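Mondness cell, maintenance meeting
Minutes, May
Start 13:40, in the meeting corner

1. Last minutes
Accepted with one correction: the cable sleeve was ordered from Rekau, and not from Fanex.

2. Gripper
The left finger had play of 2 mm at the last check. The operators reported that small parts turn when the arm lifts them. It was agreed to change both fingers together and to write the date on the inside of the cover. Spare fingers are in stock — one pair only, so a second pair will be ordered.

3. Wrist camera
The picture still comes upside down after the restart. It was decided to leave the mounting as it is and to turn the picture in the software. The calibration must then be repeated with all 16 positions.

4. Clamps and rods
All clamps on the rods next to the arm will be tightened by hand and marked with paint pen. The maintenance group asks that the arm is stopped before anyone reaches between the rods.

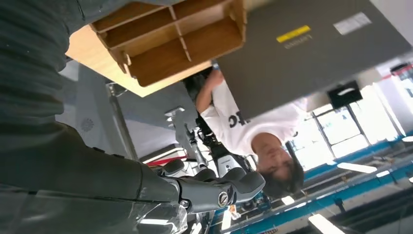 The mark should go over the joint of clamp and rod, so that any movement is seen at once. Check every 40 hours of running.

5. Other points
The Ouellet manual is missing page 13. A new copy is requested.
The log sheet stays on paper until the summer.

Closed at 14:25. Next meeting in June, same hour.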